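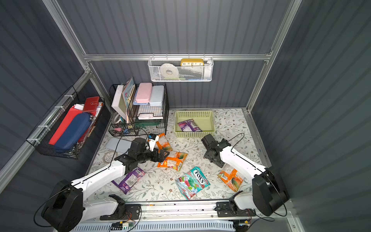
**Figure 3.** Workspace of the two-arm cell during a basket-filling trial, seen from the fixed camera. One packet is in the green basket and five are on the mat.

## 4. Arm allocation and shared-space planning

The perception module described in Section 3 gives the planner a list of packet hypotheses, each with a mask, a class label, a grasp pose and a confidence value. This section deals with what happens next: which arm is sent to which packet, how the two arms share the space over the basket, and what the controller does when the list changes while an arm is already moving.

### 4.1 Task and constraints

The task is to move every snack packet on the mat into the slotted basket at the back centre of the floor. Anything else in the cell is to be left alone. This includes the contents of the desktop organizer, the wall-mounted baskets, and loose objects such as the flat pencil case and the coiled cable near the left arm (Figure 3). We refer to these as *static clutter*, although the planner does not assume that they stay fixed between trials.

Both arms enter from the near edge, while the basket is at the far side of the mat. Each transfer therefore takes an arm across much of the working area, and the two paths meet near the basket. In the earlier Irkville setup the basket stood between the arms and this problem seldom came up. Moving it to the back made the allocation problem harder and is the main reason the planner was rewritten.

Three constraints apply at all times:

1. The two grippers may not be inside the basket zone together. The zone is the basket outline, grown by a fixed margin and extended upward to the travel height.
2. No link may enter the keep-out volumes fitted around the static clutter.
3. A grasp may not be started if the target mask overlaps the projected outline of the other arm.

The third constraint was added late. Without it, the planner would sometimes accept a grasp pose computed from the visible half of a packet lying under a link, and the pose would be well off centre. Packets near or under an arm are common in this layout. In Figure 3 one orange packet is partly tucked beneath the left gripper, and the purple packet at the lower left lies under the white link of the same arm.

### 4.2 Cost of an assignment

Let *P* be the set of packets with confidence above threshold, and let *a* be one of the two arms. The cost of giving packet *p* to arm *a* is

`c(a, p) = t_reach(a, p) + t_carry(a, p) + w_o · o(p) + w_x · x(a, p)`

where `t_reach` and `t_carry` are path times estimated from a joint-space roadmap, `o(p)` is the fraction of the packet's expected area that is hidden, and `x(a, p)` is the length of path that lies on the other arm's side of the mat. The weights were set by hand on the Listham recordings and were not changed afterwards.

The expected area comes from the packet's class. This works well for packets whose size is the same across the class, and less well for soft bags, which can fold. A folded bag looks like a partly hidden one, so its cost is too high and it tends to be left until the end. We tried replacing the class area with a learned estimate, but the gain was small and the estimate was unstable for packets lying close to the printed parts of the mat.

With two arms and few packets, the full assignment could be solved exactly. We do not do this. Packets often shift when a neighbour is lifted, and a plan several steps long is usually out of date after the first pick. The planner instead looks two picks ahead for each arm and commits only to the first.

### 4.3 Access to the basket zone

Access to the basket zone is controlled by a single token. An arm asks for the token when it closes its gripper on a packet, and must hold it before crossing the zone boundary. An arm that is carrying a packet but does not hold the token waits at a holding pose on its own side, at travel height.

A simple first-come rule gave acceptable results, but it produced a pattern in which the right arm waited far more often than the left. The cause was a small difference in the reach times. Once the left arm was slightly ahead, it stayed ahead for the rest of the trial. The current version lets the planner delay or reorder a reach so that the two requests are spread out. The token itself is still first-come, which keeps the low-level logic easy to check.

The token is released when the gripper has opened and moved back across the boundary. Releasing it on gripper opening alone saved time but led to contacts at the basket rim, and we went back to the safer rule.

### 4.4 Replanning during motion

The packet list is refreshed continuously, including while the arms are moving. Most refreshes carry no useful news: a mask shrinks because a link has passed over it, then grows again. Replanning on every change made the arms hesitate, sometimes stopping and restarting several times on one reach.

We therefore separate two kinds of change. A change is *explained* if the rendered outline of either arm, grown by a few pixels, covers the part of the mask that was lost. Explained changes are ignored and the last clear pose is kept. All other changes are *unexplained* and trigger a new plan for any arm that has not yet closed its gripper. The outline is rendered from joint readings and the camera calibration, so errors in either show up as false unexplained changes along the link edges. Cables are not in the arm model. A gripper cable that crosses a packet will also trigger a replan, and we handle this with a short time filter and no explicit cable model.

A packet that has already reached the basket raises a different problem. The basket walls are slotted, and a packet inside can be seen through the openings as well as from above. Early versions of the detector reported such packets as several small pieces, and the planner then sent an arm to collect them. Masks whose centre falls inside the basket outline are now merged and marked as delivered. The purple packet in the basket in Figure 3 is treated in this way, and is kept apart from the purple packet still on the mat by position alone.

### 4.5 Implementation

The planner runs as one process, with the roadmap queries for each arm in separate threads. Each roadmap holds 2,000 nodes, sampled once per arm with the static clutter removed; edges that pass through the current keep-out volumes are masked at the start of a trial. A full planning cycle has a budget of 120 ms. If the budget is used up, the last valid plan is kept and the arms carry on. An arm with no valid plan stops at its holding pose.

The trial log stores each packet list, the chosen assignment, the cost terms of every rejected option and all token events. Replaying a log without the hardware gives the same decisions, provided the refresh times are replayed as well. Most of the faults described above were found in this way. The replay tool, Flivesora, was written by Nuala Doherty for an earlier project and extended by Nélida Tapia to draw the arm outlines over the camera view.

### 4.6 Known limits

The planner has no way to move a packet aside. When two packets overlap closely enough that neither has a valid grasp, both arms go to their holding poses and the trial ends with packets left on the mat. A push action is an obvious addition – the roadmap already supports paths at mat height – but it would need a better model of how soft bags slide.

The margin around the basket zone is also fixed. It was chosen for the largest packet held by its corner, which is wasteful for small packets held near the centre. Scaling the margin with the held object needs a reliable estimate of how far it hangs below the gripper, and the fixed camera does not always have a clear view of this.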